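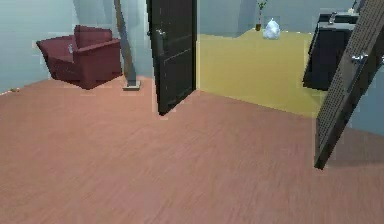 Zbigniew Śliwiński wants to know why his robot goes through doorways perfectly well for ages and then, one run in a blue moon, drives straight at the open door as if it were air. He's not the only one asking, so it goes at the top.

# Coleo in the simulated flat: the door fault FAQ

Last changed Oct 20, 2026. I look after the flat scene for Coleo, our little indoor navigation project, and I wrote most of the code this page is about, so please be kind.

## So why does it drive into the door?

Because Coleo keeps two ideas of where a door is. One comes from the depth view, and that one's fine. The other comes from the map, and the map remembers the door as it stood when the run was loaded. If the door has swung since then, the planner can pick the old gap and head for it. The depth view ought to shout "stop" — and mostly it does — but in version 1005 I let the map win any argument closer than the bumper distance. Bad idea, entirely mine.

## Is it only that one door?

Nope, any hinged door will do it. A door standing half open is the worst, as Coleo sees it nearly edge-on and there's very little of it to see.

## How do I know I've got this fault and not some other one?

Look in the run log for "map override" just before the bump. If it's there, welcome to the club. If it isn't, you've probably got the wheel slip problem, and that lives on the Gutanik page (Gutanik is our wheel and floor model, and it has its own troubles, poor thing).

## Which runs are affected?

Anything made with version 1005. Run 1959 is the one where I finally spotted it, late one evening in September, after blaming the lighting for far too long. If you're still on the older build you're fine, stay put!

## Can I just turn the map off?

You can, and I did for a while. Coleo then creeps about and dithers at corners, but it doesn't hit anything. Set the map weight to nothing in the settings file and restart the whole scene. Reloading the robot on its own won't do it, the old map hangs around.

## Is there a proper fix?

Sort of. Patch 2 makes the depth view win every time, and it throws away the stored door angle whenever the two disagree. I ran it 112 times in the flat with the doors moved between runs and had no bumps. I'd still like to see it in somebody else's scene before I get smug, so if you've got one with lots of doors, please have a go and tell me.

## Could this happen on the real robot?

Yes, and that's why I'm making such a fuss. Melel, the real one, shares the same planner. Please don't put 1005 on it, not even for a quick try. If it's already on there, keep the speed limit at its lowest and have someone by the stop button until you've patched.

## Do I have to throw away my old results?

Only the ones with "map override" in the log. The Bíró script will pick those out for you. It's slow on big folders, sorry, go and put the kettle on.

## Where do I send a new one?

Straight to me, with the log, the scene file and the door angles if you saved them. A video's nice too but I really do need the log.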